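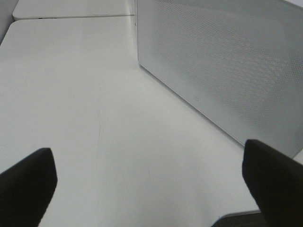 Thank you for the replies to my message about the white desks. I have now read all of them, and I will try to answer in one mail. We took the desks from Weden in November, together with the dividers from Emex, for our shared workroom of seven places. My first worry was that a white top would show every pencil line. It does show them, and you can find faint marks on the matte surface, but they do not disturb me when I work. The gray divider with the small round holes stands directly on the tabletop, and I like that it does not make a hard wall between two people. I had expected more noise to come through it. For telephone calls it is still too little, so we ask people to go to the corridor for anything longer than a greeting.

On the older question of the appliance, I repeat the earlier message here, so that new readers can follow.

> We are also replacing the table with the washable covers.
> The covers and the small cloths are washed in the room,
> in the Melnychuk machine, and I would like to know if
> other groups do the same or send everything out. Our
> price for sending out was 405 for the season, and they
> came back late 3 times. Also, does anyone have experience
> with the Skullel cleaner on white tops? The bottle says
> it is for all smooth surfaces, but I am careful with
> such promises.

Two groups wrote that they send everything out, and one washes at home in turns. We will continue with our own machine until spring – the price was the stronger argument for most of us. About Skullel I received only one answer, and it was about a glass top, so I tested it myself on the underside of one desk. After six days I could see no change in color there. 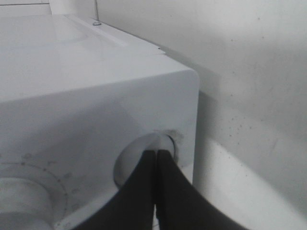 Should the cleaner be put directly on the desk? It is better to put a little on a soft cloth first, and to wipe the desk again with plain water after.

For the dividers I use only a dry brush, as liquid could stay in the holes. If somebody has cleaned such a panel with water, please write how long it needed to dry. I would also be glad to know where you store the panels when a desk must be moved. Ours are leaning behind the door now – this cannot be the right place for them.

With kind regards from the workroom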